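El cajón de las cosas sueltas

En casi todas las casas con niños hay un recipiente que nadie decidió tener. Empieza como una solución para una tarde y se queda años. En Horkcombe, donde Tímea Bakos lleva desde mayo un servicio de préstamo de juguetes, lo llaman simplemente la cubeta, y las familias la devuelven cada dos semanas con lo que haya dentro.

El sistema es sencillo. Cada familia se lleva una cubeta, la usa como quiere y la trae de vuelta. No hay inventario ni multa. Si falta una pieza, se repone con otra; si sobra, se queda. Bakos calcula que en la estantería del local caben 52 y que unas 17 están siempre fuera.

«Al principio separábamos la comida de juguete, los animales, las pelotas y las cosas del baño», explica. «Duró un mes. Los niños lo mezclaban todo en el coche, antes de llegar a casa.»

Ahora se mezcla desde el principio. Dénes Bognár, padre de dos niñas y usuario habitual, reconoce que le costó aceptarlo. Había comprado organizadores con etiquetas de la marca Zwane y los tenía alineados en el pasillo. Sus hijas sacaban una pieza de cada uno y las llevaban juntas a la cocina, donde jugaban a vender. Los organizadores guardan hoy facturas y cables.

Una cubeta corriente admite cosas que en una tienda estarían en pasillos distintos: una berenjena morada de juguete, un pato de goma amarillo, una pelotita de baloncesto naranja, una pala blanca de mango estrecho y algo de plástico azul translúcido para trasvasar. Son objetos de tamaños parecidos, fáciles de coger con una mano, y ninguno obliga a jugar de una manera concreta.

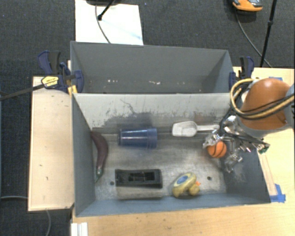

Qué meter y qué dejar fuera

Tibor Deák, maestro de infantil en Tastbridge, recomienda un fondo liso y paredes bajas. El niño tiene que ver lo que hay sin volcarlo. Tampoco conviene llenar el recipiente: con una sola capa de objetos basta, y lo que queda debajo de un montón no se usa – o se usa solo cuando todo lo demás está ya por el suelo.

Los vasos de plástico le parecen imprescindibles. Sirven de torre, de sombrero para un muñeco y de medida para el agua. Las palas y los cucharones también funcionan, aunque pide revisar los bordes de vez en cuando, sobre todo si han pasado por la arena. Las piezas pequeñas las descarta para menores de tres años, igual que cualquier cosa con pilas de botón.

Para limpiar, agua templada y jabón. Los patos y otros juguetes de goma hueca se aprietan bien para que suelten el agua y se dejan secar boca abajo sobre un paño. Si por dentro sale suciedad oscura, se tiran.

Una tarde en el local

El préstamo abre 12 horas a la semana, repartidas en tres tardes. Las cubetas vuelven manchadas y a veces con un calcetín. Bakos las vacía sobre la mesa, pasa un trapo y las prepara para la siguiente familia. La próxima jornada de intercambio será el 18 de agosto de 2012, y se admiten juguetes de plástico o goma en buen estado. Los peluches, de momento, no.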